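Oiling and Maintaining a Light Wood Tabletop

Filed under: Surfaces, Kitchen

Pale woods show wear sooner than dark ones. Water rings, gray patches near the sink side and dull tracks where plates are dragged all stand out on a blond surface. Most of this can be prevented with two short sessions a year and a sensible wiping habit.

Sand and wipe along the lines of the grain, even where they run diagonally across the top.

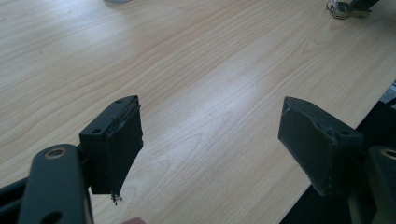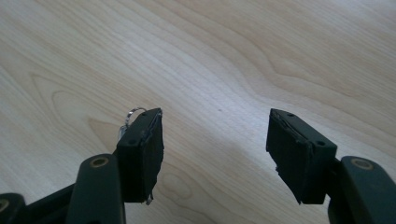 Siamak Shahbazi writes that he oiled his own top straight over the old wax and had a tacky surface for a month. He asks whether the wax has to come off first. It does. Oil will not soak in through wax. Wipe the top with mineral spirits on a white cotton cloth, turn the cloth often, and stop when it comes away clean. Leave the top overnight with a window open.

Check what finish you have

Put a drop of water on a spot that gets little use and wait ten minutes. If the drop sits up and leaves no mark, the top is probably lacquered or varnished and should not be oiled at all. If the wood darkens under the drop, the finish is oil or soap and has worn thin. A fingernail scraped lightly underneath the edge will bring up wax if there is any.

Veneer or solid

Look at the end grain on the short side. Lines that carry over the edge mean solid wood. A thin band glued along the edge usually means veneer. Veneer can be sanded by hand, very lightly, and only once or twice in its life. Keep power sanders off it.

Sanding

Start at 180 grit on solid wood, 240 on veneer. Use a cork block. Count strokes if you tend to overwork one spot - six or eight passes per area is plenty. Vacuum, then wipe with a barely damp cloth and let the raised fibers dry before a last pass at 320.

Oil quantities

A top the size of our kitchen table, the Plakberg, takes some 100 ml for the first coat and well under half that for the second. The Wollell hardwax oil I use is sold in a 328 ml can, enough for both coats with a fair amount left over. Stir it, do not shake it. Spread thin with a lint-free pad, wait fifteen minutes, and wipe off everything that has not gone in. Oil left standing on the surface turns sticky and has to be scraped.

The second coat goes on the next day. Start on a Friday evening and the table is usable for dry things by Sunday night. Hold off on hot dishes and wet glasses for a week.

Rags

Oily rags can catch fire on their own. Lay them flat outdoors, one layer thick, until stiff, or put them in a metal can filled with water and close the lid. Never leave them in a heap or in the kitchen trash.

Weekly cleaning

Warm water, a few drops of plain dish soap, cloth wrung out hard. Dry at once with a second cloth. No vinegar, no scouring powder, no melamine sponge.

White rings

On an oiled top, rub the ring with a little fresh oil and a gray nylon pad, then buff. On lacquer, try a warm dry cloth first and leave it alone if that has no effect after 2 tries.

Next page: Loose chair joints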